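Renting the kitchen table back from ourselves

Posted in November

We have been in the apartment on Blackburn for nine months now, and the kitchen table has been a desk for eight of them. I work at one end and my sister's old roommate, Xiaoqing Du, works at the other on the days her own building is being worked on. Last month I decided I wanted to eat at it again. What follows is how that went.

The first problem was paper. I had 41 envelopes in a stack by the window, and most of them were from Clarirent, the company that handles our lease. They send a printed copy of everything they also send by email. I opened all of them in one evening, kept the lease and the two notices about the boiler, and put the rest out for recycling. It took less time than I had spent moving the stack from one side of the table to the other.

The second problem was the work itself. I translate instruction booklets, mainly for small appliances, and I like to have the source text printed beside me. A booklet runs to 17 pages or so in one language once you take out the safety section, and I would have three of them going. I now print one at a time. When it's finished it goes in the box under the bench before the next one comes out of the printer. I have broken this rule twice.

The lamp went to the bedroom. The printer went on the low shelf where the cookbooks used to be, and the cookbooks went on top of the fridge, where I can reach all but the tall one from Sasari that Poppy Fairclough brought back from her trip. I have never cooked from it. I can't read most of it, but I like the drawings of bread.

What I had not thought about was chairs. A work chair on wheels does not fit under our table with the arms on. I took the arms off with a hex key, found that I sat worse without them, and put them back. The chair now lives in the hall and gets rolled in at 9 in the morning and out again when I stop. Rolling it out has turned into the end of the workday, and I have come to like that. Before, I would shut the laptop and then open it again an hour later to check one thing, because it was right there next to my plate.

We had people over for dinner on the second weekend, the first time since we moved in. Poppy came, and Xiaoqing, and the couple from downstairs. I made lentils with sausage and a salad with too much vinegar in it. The couple from downstairs told us the building used to have a laundry room where the bikes are now, and that Clarirent had promised to put it back. I went and looked in the lease afterward. It does say "laundry facilities" on page 2, with no other detail. I have written to ask.

There are still a few things I haven't settled. The phone charger has no good outlet except the one by the table. Mail still lands there when we come in the door with our hands full. And I haven't found a place for the dictionary, a two-volume one that weighs as much as a small dog. For now it sits on the bench, and whoever is youngest at dinner gets to use it as a seat.

If you are trying the same thing in a small place, I would start with whatever arrives by mail. The furniture can wait. I spent most of a day measuring shelves before I had cleared a single envelope, and none of those measurements got used.

I'm also keeping a tray on the counter, so that cups have somewhere to go besides the table. It gets used more than anything else I bought or moved for this. 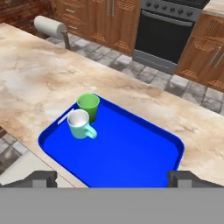

Next month

I want to do the hall closet, which has the vacuum in it and a tent we have used once. Xiaoqing says she will help if I feed her. I will also report back on the laundry room if Clarirent answers, by email or by envelope or both.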